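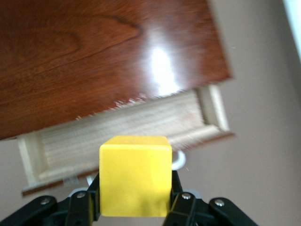
Yellow cube in the gripper, in front of the open drawer.

Stusik Drawer Task Kit, with rule booklet

We bought the Stusik kit in August for our two-arm bench at Kondonmont. You get a small wooden cabinet with a drawer and a white pull handle, a set of cubes, and a 5-page booklet on how to run and report the test. The kit cost us 375 dollars. The booklet is why I'd buy it again.

The rules are short. Every run gets logged, including the ones a person stopped. The cabinet goes back to the same spot before each start. Hands stay off the bench while the arms have power. Success means the cube is in the drawer with the fingers clear of it, and "almost" goes down as a fail. We ran 600 trials under these rules and had very few arguments over scoring.

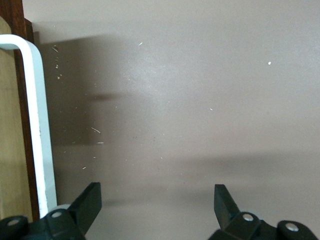
Wrist view beside the handle. Pale flecks on the work surface.

The booklet is weak on housekeeping. It says "keep the area clean" and leaves it there. I'd like a set interval, and a line about checking the wood edges. The cabinet panel on ours has a strip of chipped finish along one edge, and the booklet doesn't say how much wear is allowed before results stop being comparable. Sison, who make a similar kit, print a wear limit on the box lid. Stusik should copy that.

Cables get half a page, and it's good - leave slack at the wrist, and check the loops through the full reach of the arm before the first run.

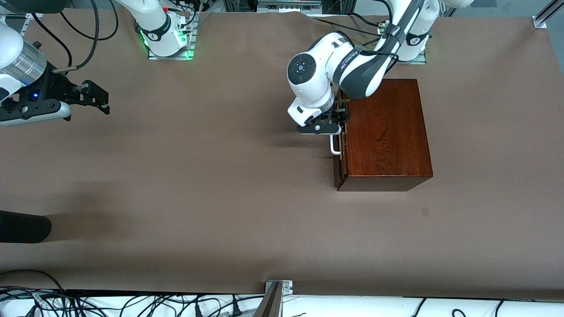 The section on two-arm setups asks you to write down which arm does the work and where the other one parks. We had been skipping that, and it made our older logs hard to use.

The log sheets import into Lekero without changes. Ours holds 2618 entries now and still opens quickly.

Good rules, average cabinet. Four stars. Spare drawer fronts are sold separately.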